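Pochettes zippées translucides : vos questions, nos réponses
Mis à jour le 22 juillet 2025

Nous vendons des pochettes zippées depuis assez longtemps pour nous méfier de ce qu'on en raconte. Les réponses qui suivent sont donc parfois moins enthousiastes que les étiquettes.

Est-ce que ça remplace un vrai classeur ?
Non. Une pochette garde ensemble des papiers qui vont ensemble : un dossier en cours, des factures du mois, un bail. Au-delà, on fouille. Si vous avez 100 feuilles à consulter régulièrement, prenez un classeur avec des intercalaires et n'en parlons plus.

Combien de feuilles peut-on y mettre ?
Nous conseillons 40 feuilles pour le modèle A4. Certains fabricants annoncent le double, et la pochette ferme en effet – une fois. C'est le zip qui souffre, surtout dans les angles.

Le plastique quadrillé est-il plus solide que le plastique lisse ?
Un peu, à condition que la trame soit prise dans la matière et pas simplement imprimée dessus. La différence se sent au doigt. Sur les pochettes d'entrée de gamme, le quadrillage est souvent décoratif, et nous avons retiré la série Nullitz du catalogue pour cette raison.

Voit-on ce qu'il y a dedans ?
On devine. Le translucide laisse passer les couleurs, les gros titres, un logo. Pour lire une date ou un numéro de contrat, il faut ouvrir. Ceux qui achètent ces pochettes pour ne plus jamais étiqueter seront déçus.
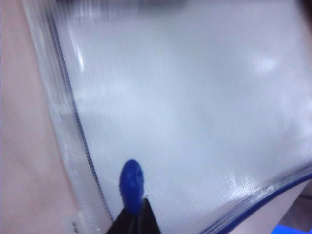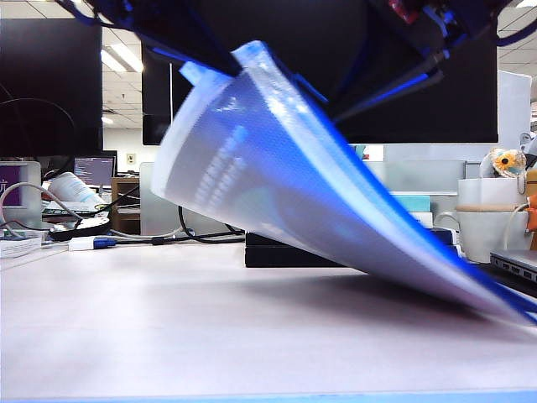
La couleur du zip sert-elle à quelque chose ?
À vous repérer, si vous avez la discipline de vous y tenir. Bleu pour la maison, rouge pour les impôts, etc. D'après les retours que nous recevons, le système tient jusqu'en septembre, puis la rentrée arrive et tout finit dans la pochette la plus proche. Une étiquette marche mieux.

Faut-il préférer la gamme Budivholm ou la gamme Grimshaw ?
La Grimshaw est plus épaisse et coûte plus cher. Elle se plie mal, ce qui gêne dans un sac déjà plein. La Budivholm est plus souple et prend vite des plis, sans conséquence pour les papiers. Pour un bureau, la seconde suffit largement.

Est-ce étanche ?
Non, quoi qu'en dise l'emballage de certains concurrents. La matière ne craint pas quelques gouttes, mais l'eau passe par le zip et par les coutures. Ne posez pas vos originaux sous une gourde mal fermée.

Le curseur accroche. Que faire ?
Videz d'abord la pochette. La plupart du temps, c'est un coin de feuille coincé. Si le curseur accroche encore à vide, passez une mine de crayon sur les dents. L'huile et le savon liquide tachent le papier, évitez.

Et les lots « organisation complète » de Listo ?
Le lot contient 22 pochettes en plusieurs formats. C'est beaucoup. Les petites servent pour les câbles et les tickets, les moyennes ne servent pas à grand-chose. Achetez trois A4 à l'unité et voyez dans deux mois s'il vous en manque.

Peut-on les recycler ?
Difficilement, à cause du mélange de matières. Mieux vaut les user jusqu'au bout. Une pochette au zip cassé reste utilisable comme chemise dans un tiroir.

Quels sont les délais pour une commande en nombre ?
Nous gardons 890 pièces en stock, tous coloris confondus. Pour une quantité supérieure, écrivez-nous avant de commander, nous confirmerons le délai par retour de courriel.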